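School quiz night: how do we split the takings between two year groups?
Posted 2023-10-12
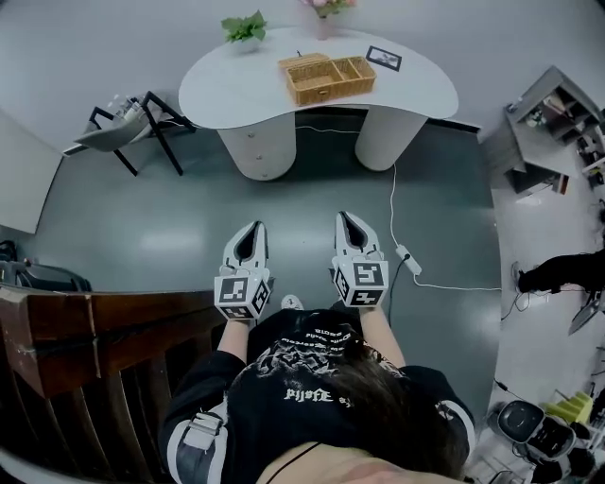

Black T-shirt with white lettering.

Hi all, quick one. Our parents' group is doing a quiz night in October half term, joint thing between the infants and the juniors. Tickets are 4 pounds each, 67 sold so far. Trouble is the juniors have sold nearly all of them and now want the bigger share. Infants did the hall booking and the food. Do we go halves or by ticket? Need to tell the school soon and the chat group is getting a bit heated. Also is a raffle on the night ok without a licence??
Posted by Kondamia

Lloyd
Halves. We tried it by ticket two years running and it was a nightmare, people buy for friends in the other school, grandparents come who have kids in both, you end up argueing over a fiver. Take the costs off first (hall, food, prizes), then split what's left. Write it down before the night and get both heads to say yes by email.

Raffle - if you only sell the tickets at the event itself you should be fine in England, but check with your council. Different if you sell them in advance, we had to register for our Christmas one. Don't know about Scotland.

Avik
just put it all in one pot and buy something both can use. we got playground benches

Floleo
Agree with Lloyd on costs first. Keep 30 pounds back as a float for next time, saves somebody paying out of there own pocket. And have 2 people count the cash together at the end, both sign the sheet. Ours is in a biscuit tin with the bank slips.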